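12 November 2020

Shared hosting migration, Flindov to Jumodia, second sitting.

Picked up where I stopped last night. 781 accounts on the old box, all on the reseller plan. Ran the account export again with the mail spool left out, and it finished without the timeout. Mail goes separately.

Disk quota on the new server was set to 700 MB per account by the default package. Most of the old ones are under that, but the export log lists six that are over. Made a second package called Shezi-large and moved those six onto it by hand. Do not use the bulk tool for this, it resets the PHP version to the server default and you have to go back in and fix each one.

DNS: lowered the TTL on the Cerkska zones to 300 seconds. Mbali Engelbrecht did the rest of the zones from her end. The two nameservers disagreed on the serial for a while. Restarted the secondary, forced a transfer, and they match now.

Image handling test on the staging account. Uploaded a mixed folder through the file manager and through FTP to compare. FTP was fine. The file manager fails on any name with a space in it and gives a blank error page.

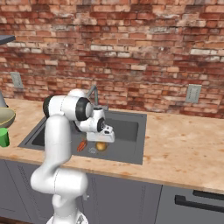

Simulated robot arm over a kitchen sink with a carrot in it.

Cache headers look right on the full size and wrong on the thumbnail (no expiry at all). Probably the rewrite rule in the template. Left it alone for now.

Certificates: auto-issue works for domains already pointing at us. For the rest it retries every hour and fills the log. Turned it off until the DNS switch.

Still to do:
Mail spool sync, run it twice, the second time right before the switch
Ask Mbali if the old backup contract runs past December
Rewrite rule for thumbnails
File manager bug, open a ticket with the panel vendor
Change the root password on the old box once it is out of use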